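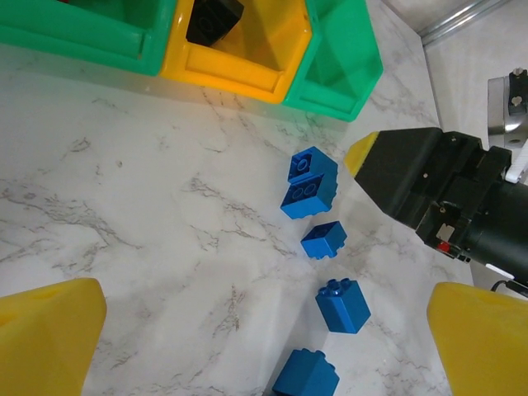

FIL – Trier les briques par couleur, la fausse bonne idée

1/ Bac vert, bac jaune, encore un bac vert. C'est joli sur une étagère. Pour construire par contre, galère. Je m'explique vite fait, j'ai un train à prendre.

24 partages · 3 commentaires

2/ L'œil repère une couleur tout de suite. Une forme, non. Donc dans un bac tout bleu, la petite plaque dont t'as besoin est invisible. Tu fouilles, tu renverses, tu râles. Dans un bac de plaques mélangées, la bleue saute aux yeux.

3/ J'ai trié par couleur pendant des années. Fière en plus. Puis Judit Pap m'a prêté sa vieille boîte de quincaillerie, un tiroir par forme, et en une soirée j'avais changé d'avis. (Judit, je te la rends bientôt, promis.)

4/ Exception : les petits. Avant l'école, la couleur c'est LE critère qu'ils comprennent. Un bac = une couleur, ils rangent seuls, on touche à rien.

11 partages

5/ Autre exception – la mosaïque. Là évidemment on pioche par teinte.

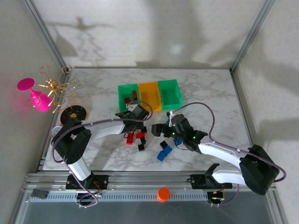 6/ L'article de Matvii Marchuk sur le rangement est dans ce numéro, lisez-le. Il défend le tri « paresseux » : on commence avec un seul tas, et on sépare une famille de pièces seulement quand on la cherche trop souvent. Je suis à peu près d'accord sur tout sauf les roues. Les roues, à part, dès le début. Non négociable.

7/ Les étiquettes : oui, mais avec une vraie pièce scotchée devant. Le texte personne le lit, moi la premiere.

8/ On me demande combien de bacs. J'en ai 40 et c'est trop. Kirsty Lindsay s'en sort avec 3 et elle finit ses maquettes, elle.

40 partages · 11 commentaires

9/ Ah et la profondeur ! Bacs plats. Plus c'est profond, plus les petites pièces descendent au fond et on les revoit en juillet, au grand ménage.

10/ Édit : on me dit en commentaire que le tri par couleur c'est aussi pour le plaisir des yeux. Ok, ça je peux pas lutter. Mettez les grosses briques par couleur et le reste par forme, et on se fâche pas.

11/ Bon, je file. La suite sur les notices et où les mettre – ce soir si le wifi du train veux bien.

24 commentaires

À lire aussi
Décoller deux plaques sans y laisser un ongle
Laver des briques d'occasion : le filet, l'eau tiède, la patience
La gare de Testville en briques, par Kinga Balogh
Faut-il garder les boîtes ?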